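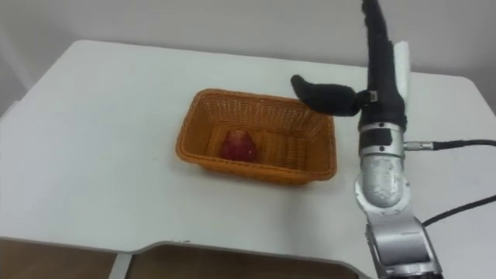

An apple in a wicker basket, with the arm and black-covered hand at the right of the table.

Write the pass criteria before the arm moves
By Iolo Samuel

Most disputes I have refereed over manipulation results had little to do with the controller. Two teams ran what they called the same task and disagreed about what counted as finished. Pick the apple out of the basket. One team stopped the clock when the fruit cleared the rim. The other required it to be set down and released. Both reported a success rate, and the two numbers were then placed in the same column of a table.

My position is that a task sheet should be signed and frozen before the first trial, and that a result without one should not be accepted for comparison. The sheet can be short. Ours at Totport runs to a single page. It states the start pose of the arm, where the object may lie in the container, whether the container may shift, the time limit, and the end condition. It also states who may stop a trial and how a stopped trial is scored.

Container movement is the item most often left out. A light basket on a smooth table can be pushed by a thumb that arrives low. If the hand drags the basket and still lifts the apple, is that a pass? I would score it as a pass with contact, logged separately. Howells, whose draft procedure I otherwise recommend, scores it as a plain pass. Either rule is workable. Changing rules halfway through a run is not.

The Orik comparison in January shows the cost. There were 451 trials across two sites. On review, 46 had been stopped by an operator, and the sites had handled them differently: one counted them as failures, the other deleted them and ran replacements. The gap between the sites shrank to almost nothing once the stops were scored the same way. Weeks of discussion about grip force had been spent on a bookkeeping difference.

Cables and coverings belong on the sheet too. A glove changes friction and finger thickness, and it wears. Record when it was fitted and when it was replaced. Cable routing should be fixed and drawn — a sketch is enough — so that a later team can tell whether the arm had the same free travel.

The usual objection is that this slows down early work. It does, slightly. Exploratory runs do not need a sheet, provided they are labeled exploratory and kept out of the totals. Mekix already separates its logs this way, and the change took them one afternoon.

I would add one requirement that Howells leaves optional: publish the sheet with the result, including any crossed-out lines.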